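Foam tiles belong under drinks

Most advice on drinks in a playroom starts with the cup. I would start with the floor. A tall, slim can has a narrow base and a high center of gravity, and on hard tile a tipped one rolls. Foam puzzle mat gives a little under load, and its fine texture adds friction. 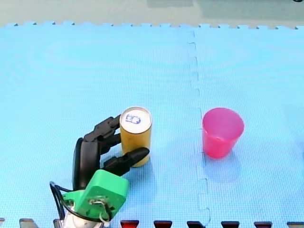 The usual objection is seams. Liquid does get into the joints, and a 200 ml spill will find one. Lifting and drying two tiles takes some 15 minutes, which I consider acceptable. Carpet takes far longer.

I would still pour cans into a tumbler with a wider base, and keep the two well apart.

Related
Hạnh Đàm: Cleaning foam seams
Dwayne Esposito: Against carpet
Aurel Coman: Cups that taper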